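**Handwood to Sell Furniture With Fewer Screws, Same Number of Opinions**

Furniture maker Handwood will launch Trasine in May, a line of flat-pack tables and benches that go together with 4 screws and, the company hopes, no raised voices. The previous line needed some 30 screws and tested a good many marriages.

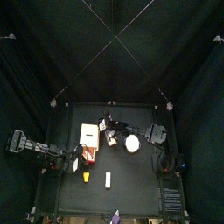 DREMEN, May - Trasine comes in two heights and five stains, one of which is called Miettinen after the street where the company began. It's brown.

"We asked customers what they wanted, and they wanted us to stop putting one extra washer in the bag," said Joonas Kemppainen, head of product. "They lay awake over that washer. It's gone."

The first run is 3,000 pieces. Instructions fit on a single sheet and contain words, a first for Handwood, which has long relied on a smiling cartoon man and his arrows. He has been kept on for the warranty card.

Stores will take orders from Thursday. Delivery is extra - stairs are discussed separately.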